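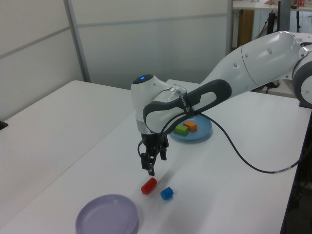
Arranging a group visit to a robotics demonstration – what should we ask for beforehand?

Posted by Tarkwood Residents' Learning Circle

Our group has been offered places at the open day of the Dimitrov training workshop in Cudley. The invitation mentions a table-top demonstration in which a robot arm handles small coloured blocks and plates, followed by a period for discussion. Most of our members have no technical background, and several have asked whether the session would be worth the journey. We should be grateful for advice on the following matters: how close visitors are normally permitted to stand, whether the arm is operated by a person or runs by itself, and whether there is any seating. We would also like to know if it is acceptable to bring our own objects for the arm to pick up. One member is very keen to see it lift a teaspoon.

Bujar Hodžić

I attended the equivalent event in November with a party from Dikby and can offer some guidance.

Visitors were asked to remain behind a line of tape on the floor, at a distance of nearly 2 metres from the table. This was sufficient for a clear view of the gripper, although the blocks are small and members with poor eyesight may wish to request a place at the front. The host admitted five people at a time. Those waiting were shown into an adjoining room, where chairs were provided. There were no chairs at the table itself, and anyone who cannot stand for a quarter of an hour should say so when replying to the invitation.

On the question of operation, both methods were shown to us. In the first part a member of staff guided the arm by means of a hand-held controller. In the second part the arm carried out a stored programme, and the operator stood by with the stop button. I would recommend asking which of the two you are watching at any given moment, as the difference is not always apparent to a visitor.

The arm has two fingers, and it is instructive to see how it approaches a round block lying on its side compared with a square one. The former can roll if it is touched before the fingers are properly placed. Our group found this part more interesting than the speech which preceded it.

Objects brought by visitors were not accepted on the day. I understand that requests may be submitted in writing in advance. A teaspoon is thin and lies close to the table, and I could not say whether it would be agreed to.

Cudley_Reader

It is free I think. Parking is poor. Take the 291 bus from Tarkwood and get off at the stop after the library.

M. at Dikby

The previous reply about the bus is correct, but the service is infrequent in the afternoon and return times should be checked. I would add that photography was permitted without flash when we attended, and that questions were taken only after the arm had been brought to a halt. Groups were also asked to supply a list of names at the door. The open day page was last revised in March 2025 and gives the current contact address for access requirements.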